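Wusthorpe Robotics Club Store
Home > Kits > Classroom > Bevby Tabletop Sorting Kit

Bevby Tabletop Sorting Kit (club edition)

Page updated May 26, 2018

Everything a club needs on the table for the pick-and-place challenge, minus the arm. Arm sold seperately, see the Skarkus page. If you already have a Skarkus or anything else with a two-finger gripper you're good to go.

What it's for: students program the arm to move produce from one container to another. Start easy, one piece, basket to bowl. Then the tray. Then mixed orders, where the team gets a card with a list on it and the arm has to fill it. We run this in the Wusthorpe after-school class and at the February meet, same props both places, so whatever your team practices on is what they'll see on the day.

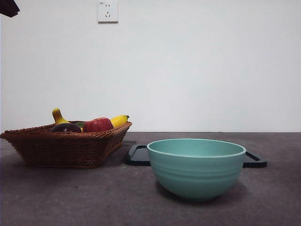

Shiny pieces are the hard ones. Peppers especially. Teams using a camera for color will want to test under their own room lights before they blame the code. Long curved pieces need the wrist turned first, and most first-year teams forget that and squeeze the thing end to end. Let them. They'll figure it out in a session or two.

In the box
Basket
Bowl
Flat tray
Play produce, mixed shapes
Order cards
Coach sheet with scoring and a blank practice log

Not in the box
Arm, gripper, power supply, laptop, table. Please read this bit, we get returns over it.

Setup
Clamp the arm first. Props go on after. Mark your home position with tape and write down the numbers, somebody WILL bump it. Keep the bowl inside the reach circle on the coach sheet. Run the whole path with nothing on the table, slow speed, one student at the stop button. Then add props one at time.

Approach height: start at 200 mm over the table and come down from there. Go lower once the team trusts their own numbers. Full travel on our practice program is about 300 mm side to side, fine for any regular classroom table.

Gripper checks before every run
Close the fingers all the way. Tips should come together evenly, no crossing. Open, close again. If one side lags, re-home it. Don't bend anything by hand, please.
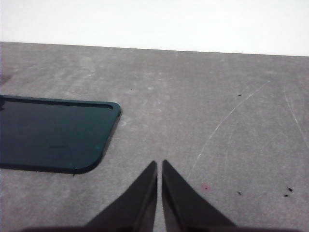
Gripper over the tabletop, fingertips nearly together

Table surface: anything flat and dull is OK. Old and scuffed is fine for moving props around. If your team is doing vision, wipe it down first, crumbs and specks get picked up as objects at low thresholds and then you lose half a session chasing it.

Levels
Starter: one piece, fixed spot, no camera
Middle: several pieces, fixed spots, bowl or tray
Open: pieces anywhere in the basket, order card drawn at the start

Open level is a big jump. Plan for it.

Spare parts
Produce refill, spare order cards, replacement tray. Bowl on its own too, just ask. Grīnberga finger pads fit most grippers we've tried, trim to size with scissors.

Shipping
Goes out within 2 working days. School purchase orders accepted, put the club name on the PO or it sits in a pile.

Questions about rules or scoring go to Xóchitl Ochoa, class coordinator, through the contact form. Pick "Bevby" in the subject box. Orders and returns, same form, pick "Store".

Related: Skarkus arm / Grīnberga finger pads / Coach sheet reprint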